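Notebook, Felleck bench, January, 14:10

Mixed clearing, second block. Question from Lorne Marchand at Konemau is still the same one: could a cell like ours tidy a shed shelf or a kitchen drawer without someone standing by. Today's bin has the garden hand fork, the mesh pouch, the bar of dark rough stuff and the usual small plastic bits. Vachon planner, old weights, clamp checked before start.
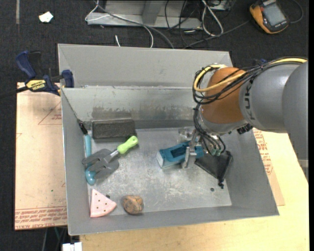
300 attempts planned for the block, stopped early. 19 faults logged so far, most of them on the pouch. Fabric folds under the finger and the pose estimate goes stale before contact. Rigid items are dull by comparison, except when two overlap and the planner picks the lower one. Want a penalty for that; Tanner Gosselin has a draft in the Trimutari branch, untested.

Parts close to the walls remain a nuisance. Approach angle is limited by the hose bundle, so wrist rotation is capped.

My view for Lorne: sorting known rigid parts on a shop floor, yes, with supervision. Household drawer, no. Cycle time is tolerable, recovery is poor.

To do: rerun pouch only, 2 speeds. Ask Tanner re timeout. Re-zero force sensor first.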